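Slow boat or bus to Luang Prabang with a lot of luggage?

Posted by Oona Koivisto, Jul 9, 2023

My sister and I are crossing into Laos from Chiang Khong and want to end up in Luang Prabang. We have two weeks in the country and no fixed plans after that. Everyone we meet says to take the slow boat, but most of them are carrying one small backpack. We have a large suitcase each, plus a folding stroller, as my sister is bringing her son, who is three.

What I would like to know is how the luggage is handled on the boat, whether the overnight stop in Pakbeng is hard with a child, and if we need to book a room there ahead of time. I have also seen a minibus offered by a company called Skukley that goes overnight. It is cheaper, but I don't like the idea of mountain roads in the dark. We would be going in May, so I suppose it could be raining.

We are not in a hurry. We don't mind basic rooms as long as there is a fan and a door that locks. 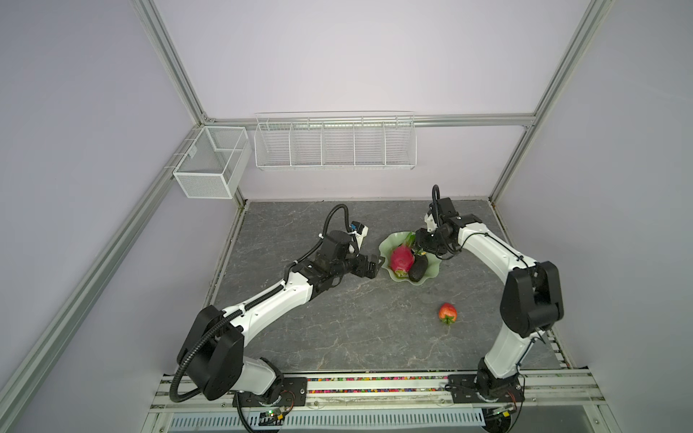 Two robot arms and some fruit.

Benedito Evangelista

Take the boat. I did it with my wife and her mother and we had three big bags between us. You hand them over at the landing and the crew puts them in the back or under the floor boards. You will not get at them until evening, so keep out anything the boy needs during the day: snacks, hat, wipes, a sweater for the morning. It is colder on the water than you expect before the sun gets up over the hills.

The landing at Pakbeng is steep. When we were there it was a sandy bank and then steps, and it depends on how high the river is. Boys from the village will carry a suitcase up for a small tip. Agree on the amount first and walk up with them.

We did not book. There were people from the guesthouses waiting at the top with photos of their rooms, and we looked at 2 and took the second. With a small child I would book, though. You arrive near dark and he will be tired, and so will you. 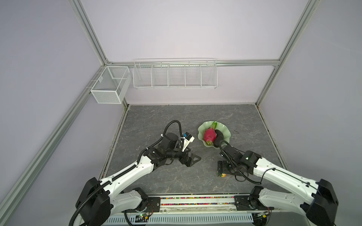

As for food, there is a counter on the boat that sells instant noodles, chips and beer, and that is all. In Pakbeng the guesthouses will make you sandwiches for the second day if you order them the night before. Ours were fine. Fill your water bottles there too.

Seats are mostly old car seats that are not bolted down. Get on early and sit toward the front, because the engine is in the back and it is very loud. The toilet is also in the back.

I would leave the stroller at home. Luang Prabang has decent sidewalks in the old part but they are narrow, with motorbikes parked on them.

Gervásio Rezende

bus is ok. I took it and slept most of the way. got in before sunrise and had to sit outside the guesthouse till they opened

Ingeborg Voß

I have done both, the boat twice. With a three-year-old I would not take the night minibus. The road has a great many curves and if he gets carsick you can't easily stop. There was a day bus as well when I last went, and that is the one I would look at if the boat doesn't suit you.

A few things to add to what Benedito wrote. Change money before you board - you will want small kip notes for the porters and the noodles. I changed too much and came home with 388,000 kip that my bank would not take. Bring a cushion. Bring something for the boy to do, as the second day feels longer than the first even though the hours are much the same. Mine was happy with stickers and a ball of string.
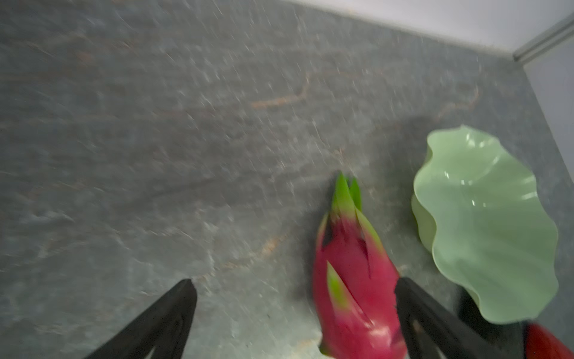

Gray stone with rust-colored veins

May is the tail end of the hot season. We had one hard shower in the afternoon and the crew rolled down plastic sheets on the sides. Everybody got a little wet and it was over in twenty minutes. Smoke from field burning is usually worse earlier in the spring.

Comments

Sang-wook Cha: Are the boats still leaving in the morning from Huay Xai? I was told 11.

Ingeborg Voß: Ours left late both times. Ask at your guesthouse the night before.

Oona Koivisto: Thank you all. We'll take the boat and book Pakbeng. The stroller is staying with a friend in Chiang Rai.

Contact us | Community rules | Copyright Endex Travel Help | Back to top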